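### 4.2 Who speaks first in arrest reports

The first report of a killing in our corpus nearly always comes from the police. This held for both newspapers and for the radio station's web pages, and it did not depend on the length of the item. A short brief in the Imamia paper and a full page in the Grusus weekly open in much the same way: a body was found, a person was arrested, and a named officer confirmed it. Relatives, neighbors and witnesses come later in the text if they come at all.

We coded the source of each statement in the 700 items described in Section 3. Rodica Anghel and Parveen Weerakoon did the coding separately, using the source categories in Rulix, and met afterward to go over the items where they differed. Most of the differences concerned sentences with no stated source. A sentence such as "the victim had left home after an argument" may come from the police, from a relative, or from an earlier report by another outlet. Where the text gave no help we coded the source as unstated, even when the wording sounded official. An earlier round had treated these sentences as police statements by default, and that made the police share look larger than it was.

Unstated sources are more common in second and third reports on the same case. A detail that is credited to an officer in the first report ("police said the door had been forced") tends to lose its credit within a few days and is then repeated as plain fact. We found the same pattern with details credited to relatives, although these are repeated less often. Corrections are rare. When the police changed their account of a case in Ene from a robbery to a quarrel between people who knew each other, the Imamia paper carried the new account but left the earlier story on its site without a note. Readers who reached the older page by a search would not have learned of the change.

### 4.3 Wording about the suspect

The style guides of both newspapers tell reporters not to state guilt before a verdict. In the body text this rule is mostly followed. The headlines are looser. "Killer held" and "murderer caught" appear over stories in which the text speaks only of a suspect, and the Grusus weekly used the word "killer" in a headline on the same Sunday that its court column described the man as not yet charged.

We asked editors about this in the interviews. All five said that headlines were written by someone other than the reporter, often late in the evening, and that the writer worked from the top two or three paragraphs. One editor at Imamia put it this way:

> We check names and ages. We check the charge. If there is time we check the headline against the charge, but usually the page is already gone.

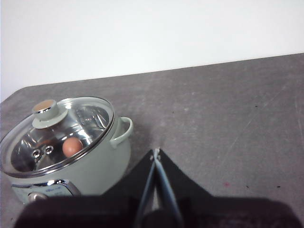
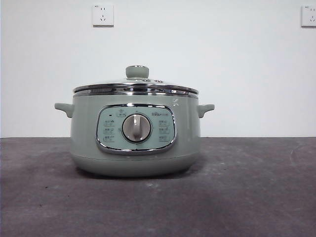
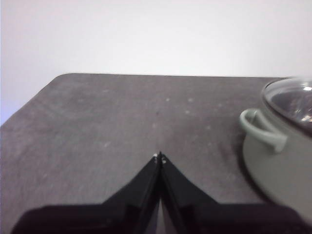 **Figure 2.** Pot on a gray tabletop in front of a white wall, three views.

The age and job of the suspect are given in most items, and the name in fewer. Practice on naming differs between the outlets. The Imamia paper waits for the first court appearance. The Grusus weekly will name a person at arrest if the name has been given out by the police, and the radio station follows whichever paper has published first. This produces some odd results. In two of the Ene cases a suspect was named in Grusus and left unnamed in Imamia in the same week, with enough other detail in the Imamia story (street, workplace, relation to the victim) that local readers could have known who was meant.

Nationality or place of origin is mentioned more often when the suspect comes from outside the district. The wording is usually neutral, but the choice to mention it is not evenly made. Suspects from Ene itself are described by age and job. Suspects from elsewhere are described by age and origin, and the job is often dropped. We return to this in Section 5.

### 4.4 Wording about the victim

Descriptions of the victim are longer in the first report than those of the suspect, and shorter in every report after it. Once a case reaches court, the victim may be reduced to a name and an age, and in the short court notices to an age alone. Relatives who spoke to the paper in the first week are seldom contacted again. Several of the relatives we interviewed said they had learned of a hearing date from the paper or from a neighbor, and one had learned of the sentence only after it was printed.

The injuries are described in more detail when the victim is a woman. We did not expect this, and we went back to the items to see if it could be explained by the kinds of cases involved. It could be in part - cases with a sexual element were reported at greater length by all three outlets, and the victims in those cases were women. But the difference remains when those cases are taken out. For male victims the usual wording is "stab wounds" or "injuries to the head", with no more said. For female victims the place and number of wounds are often listed, sometimes in the opening sentence.

The editors did not agree on why. Two of them thought that the detail was simply passed on from the police statement. We were able to compare the statements with the printed items only for the Grusus district, where the press office keeps its old releases. In that set the releases were fairly even in detail, and most of the difference entered at the newspaper, where the detail was kept for women and trimmed for men. We have no such material for Imamia and make no claim about it.

Private facts about the victim's life, such as a past separation or debts, were coded under a separate heading. They are nearly always unsourced.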